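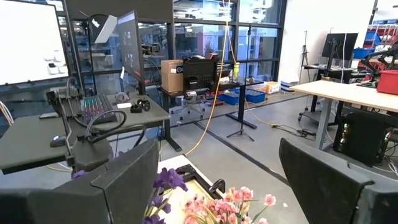
The irises and the pink ones on the white tray, before lunch.

February

Awake before the alarm, rain on the window. Porridge. Caught the early bus and got a seat by the heater, which was too hot, so I arrived with one warm leg. The lights were on beyond the glass when I got in but our side was quiet. Put the kettle on, hung my coat on the back of the door, and got the bag of flowers out from where I'd left it last night.

I have been putting off the flowers. Loretta asked for them before Christmas, for the front counter at Jullarel, and I said yes without thinking much about how long it takes to make false flowers look like anything. She doesn't want real ones any more. The real ones cost her 34 pounds a time and went brown at the edges by the end of the week, and she has the door opening and shutting all day with the cold coming in. So it's artificial, and she wants purple, and otherwise she has left it to me.

Started with the irises. They come folded flat and look dreadful until they've been opened out. I held each one over the steam from the kettle and then pulled the petals down with my thumb, the outer ones a good way and the inner ones hardly at all. My gran had irises by her back step and I kept trying to remember how they sat. I think the trick is that they shouldn't all face the same way. If they do it looks like a row of people waiting for something. Took me 50 minutes, with a stop to answer the phone.

Then the pink. Small pale blossoms on green stems, much easier, they more or less arrange themselves. I had two sorts to choose from and went with the paler. The darker pink next to the purple looked like a box of sweets. The stems are stiff so I bent them over my knee, gently, and let them lean.

I put the purple to the left and the pink to the right, leaning away. I'd meant to mix them. I did mix them, the first time, and it was a muddle, and I took it all apart again. Kept separate they look better, and the purple gets to be a proper clump. Loretta may want them mixed. If she does I will do it, but I'll leave it till she has seen it this way.

The white tray is good for working on. Everything shows up, including every bit of green fluff that comes off the stems. I used to do this sort of thing on newspaper and the colours never looked right until I'd got them home. I left the black bracket on the tray behind the flowers while I was thinking about whether it could hold the pink stems up at the back. It has a curved arm that comes to just above the blossoms, so the height is about what I want. I'm not sure about black, though. Hollis thinks it would disappear once there's some leaf in front of it. I said there isn't any leaf. He said well, buy some leaf.

So that's on the list. Leaf, ivy or something plainer, and a pot. I had forgotten the pot altogether. Loretta's counter is narrow and people put their elbows on it, so it can't be tall and it can't be light. I thought about the blue one on my landing with the umbrellas in it but it's far too big.

Mawuli came by mid-morning to ask if I had seen his tape measure. I had not. He looked at the flowers for a while and asked if they were from the funeral place, which was not what I'd been hoping for. I asked him what made him say that and he said it was the purple. He then said he liked them. I've written it down so that I remember to ask somebody else about the purple.

Did the desk next, or began to. It has been annoying me. The keyboard is at an angle again, as it always is by the end of a day, and its lights go through all the colours of the rainbow, which I stopped seeing a long time ago and which Loretta's boy thinks is the best thing in the building. The mouse glows blue, just slightly. I keep meaning to find out how to turn the keyboard down to a plain white. Rafferty showed me once and it was three keys pressed together but I can't remember which three.

The card by the keyboard is still there, the white one. It has been on that desk so long that I've started putting things down round it. I told myself I'd deal with it after lunch and didn't. The phone was face something or other on the left and I moved the mug away from it, having learned my lesson in the autumn. The cables I left alone. I have tidied cables before and been told about it.

The dark grey of the desk shows dust worse than I expected when it was chosen. Everett chose it. His argument was that white desks show pencil, and that's true, but I hardly use a pencil. Wiped along the front edge with a damp cloth, and round the small things, and under the lamp. The lamp is a good one. It has a white panel inside the head that throws the light down, and I did most of the petals by it on the darker mornings this month.

Lunch was soup from the flask and the end of the seeded loaf. Ate it standing up looking through the glass at the shelves on the other side. They have more shelving than we do and it makes me envious every time. Hollis says they also have more rubbish to put on it. I don't think it's rubbish. There's a great deal of equipment and from where I stand it looks to be kept in some order.

After lunch, the black table by the glass. I have been meaning to sort the cardboard box on it for ages. It's the box things go into when nobody wants to decide. I got as far as lifting one flap and finding the instructions for the old fan, and a bag of picture hooks from Nollitent that I bought twice, having lost the first lot, presumably in the same box. Took the hooks out. Put the flap back down. The whole thing wants an hour and a bin bag, and I'd rather do it when Everett is in, as at least half of it must be his.

The pegboard beside it is much better than it was. When it first went up, everyone hung things wherever they fell, and it was no quicker than a drawer. Now the small tools mostly go back to where they came from. I fetched the little snips for the stems and put them back after. I do wish it were on the wall, but the wall is glass, so there we are.

The bottle with the yellow-green tint is at the other end of the table still. I asked Rafferty if it was his and he said he'd thought it was mine. It's a nice colour. I had half an idea of standing an iris in it to see, but the neck looked mean for the stem and I didn't like to without knowing whose it was. Will ask Everett.

The grey office chair has gone under that table again. It's a standing table, so the chair is no use there at all, the seat is miles too low, but that is where it rolls to and where it gets pushed. I fetched it out in the afternoon and sat down to write Loretta a message. Told her the flowers were most of the way there and asked about the pot. She rang back instead. She has a heavy stone-coloured one at home that had a fern in it, and will bring it round. She asked if they looked real. I said from the door they would, and that close up they look like good ones. She seemed happy with that. She said people will touch them, they always do, and could I make sure the heads don't come off. I went round afterwards and gave each one a tug. One iris was loose and I've put a dab of glue up inside it.

She also wants to know if I would do a second lot for her sister, for a windowsill. I said ask me in the spring. It gets a lot of sun, that windowsill, and the purple will fade. I told her so. There is a spray that's meant to help, Dunero, but I've only ever used it on cushions.

Went out at four for the leaf. Mbwambo's had ivy, very shiny, and a sort of fern I didn't care for, and some plain long leaves tied in a bunch that are nearer to what an iris has. Bought those and left the ivy. Some 30 pence change, which went in the tin. It had stopped raining by then, and the fishmonger was hosing down his step, and I had to go round by the kerb with the bag held up out of the wet.

Back by half past. Tried the leaves loose against the purple, only to see. They're a bit yellow for it. Under the lamp they were worse - by the window they were fine, and Loretta's counter is by a window, so I shall go by that. Didn't fix anything in. My eyes were tired and I've spoiled things before by carrying on.

Swept up the green fluff. Rinsed the mugs. Hollis found Mawuli's tape measure in the kitchen, on top of the microwave, and Mawuli had already gone home.

Home just before seven. Egg on toast and the last of the rhubarb. Rang Mum, who is much better and has been out as far as the postbox. Need to take her the big scissors at the weekend, and remember the library book, which is under the coat on the stairs.

Tomorrow: pot from Loretta, trim the leaves, ask Everett about the bottle and the box. Bin bags.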